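Wondent completes first stage of container handling collection

ISGATE, 2024-01-27 – Wondent said today that it has finished the first stage of Kirby, its project to gather examples of two-armed handling of household containers. The stage produced 2,990 recorded episodes, made by 13 operators working in shifts since November.
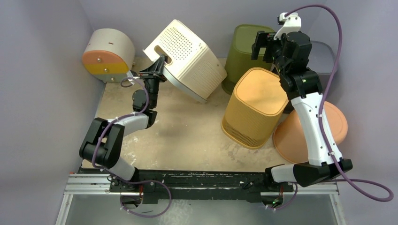 Data Collection

Each episode covers one short task, such as setting a tipped bucket upright or placing one basket inside another. An operator guides both arms by hand controls while the cameras and joint positions are logged together. Failed attempts are kept and labeled as failures.

"We wanted plain plastic goods that people have at home," said Leire Llorente, who leads the project. "They slide, they flex, and they roll when you don't want them to."

Of the total, 496 episodes were set aside for testing and will not be used in training. Reviewers under Demetrio Requena checked the start and end of every recording.

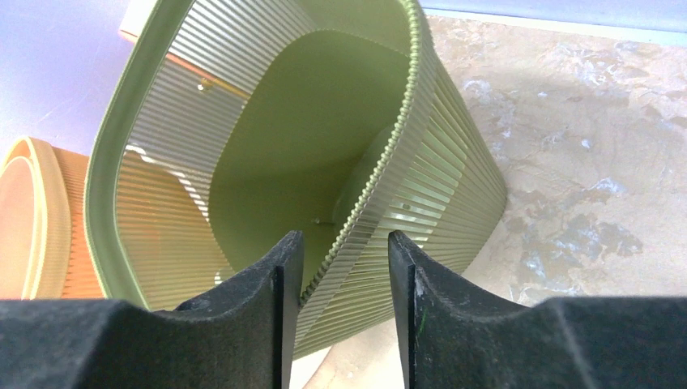 Grip labels are the main addition to the collection. Operators mark the moment a grasp begins and note which part of the container was used. Close views matter most for rims and thin walls: on a ribbed green basket, a beaded rim comes down between the two fingers, and a view from the wrist keeps that edge in sight. Horațiu Costache's group is using the labels to train a first model.

A second stage will add 400 episodes with lids – a separate set, recorded in the same cell.

Press contact: Leire Prieto, Wondent, Isgate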